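Boards > Learning Systems > Data Collection > Laundry tasks

Last updated in October

Black on black: keep or toss?

manaia_d
We're on the hanger task for the Polla set. Two arms, basket in front, rack at the back, the operator picks something out of the basket and gets it onto a hanger. Target was 215 episodes. I have 215 episodes. I was ready to go home.

Then I started going through them and 107 have a black garment in them somewhere. Black grippers, black clothes. On the wrist view there are stretches where I can't tell what the fingers have hold of, and I have the advantage of knowing what a sweater is.

Do I keep these, or do I go buy a bag of nice yellow T-shirts and start over?

gpeeters
Keep them. People own black clothes. If the policy only ever sees yellow T-shirts you've built a very expensive yellow T-shirt machine.

clem_louro
Gerrit says keep them about everything. He told me to keep the batch where the lights were off.

I'd toss any episode where a person can't call the grasp from the wrist camera. If your labeler is guessing, your labels are guesses, and now you've got a hundred guesses with a version number on them.

gpeeters
The lights were off for half of it. And he isn't labeling grasps by eye, he has gripper width and joint positions. The camera doesn't have to win every argument by itself.

manaia_d
Gripper width tells me the fingers closed on something. It doesn't tell me if that was one layer or the whole bundle. Posting a wrist view and a view from the fixed camera so we can fight over the same thing.

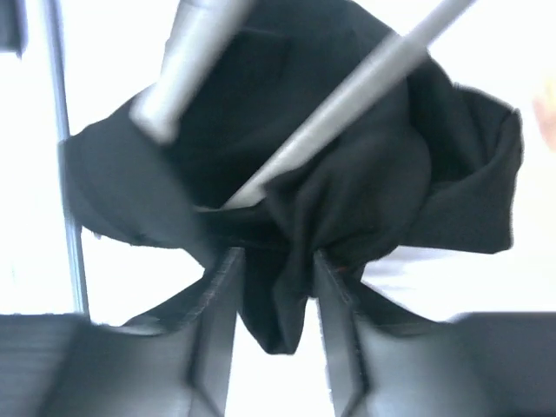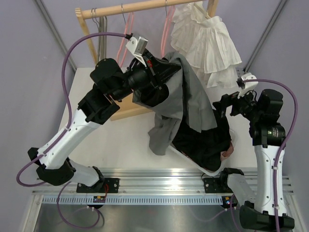 Wrist view first, then the fixed camera. Black cloth in the first one, gray garment in the left gripper in the second with the heap of black in the basket.

L_Ngata
The wrist one is better than you made it sound. Bright background, clean outline, and I can find the bunch between the fingertips without squinting. What I can't read is which part of the garment it is. Collar? Hem? There's a fat roll on the right that could be either, and I've been folding laundry for a long time.

My bigger complaint is the basket. Look at the second one. It's a mountain of black with a bit of pink sticking out at the corner. Whoever reaches in there next is picking from a hole. Operators do what I'd do, they grab the top and hope, and then your set teaches grab the top and hope.

manaia_d
Grab the top and hope is the written procedure at Avness, I believe it's step one.

emerson_s
Did you reset the basket between episodes or just let it run down?

manaia_d
Let it run down, refill when it's empty. Resetting takes longer than the episode does.

emerson_s
Then the first picks of every load look alike and the last picks look alike, and the middle is whatever. We did this at Itberg with towels. The policy was great at full baskets and then stood over the last towel like it was waiting for a bus. I'd worry about that before I worried about color.

clem_louro
Two things can be wrong at once. I still want the unreadable ones out.

gpeeters
Tag them, don't delete them. Add a field, "grasp visible y/n", train with and without, compare. Deleting is forever and disk is cheap.

clem_louro
Disk is cheap — the person filling in your field isn't.

L_Ngata
He could do a sample. Pull 100, have two people mark them separately, see how often they agree. If they agree most of the time the color thing is in Manaia's head. If they don't, Clementina gets to be unbearable until spring.

clem_louro
I accept these terms.

manaia_d
OK. Sampling tomorrow, me and whoever is slowest to leave the room. I'll also do 5 loads with a shuffled basket and mixed colors, no refilling from the top. Emerson, how full did you start yours?

emerson_s
Half. Full ones kept spilling over the rim and the operators got tired of fishing things off the table. Leave a few spills in though, the Mok people cut all of theirs and regretted it.

gpeeters
See, keep them.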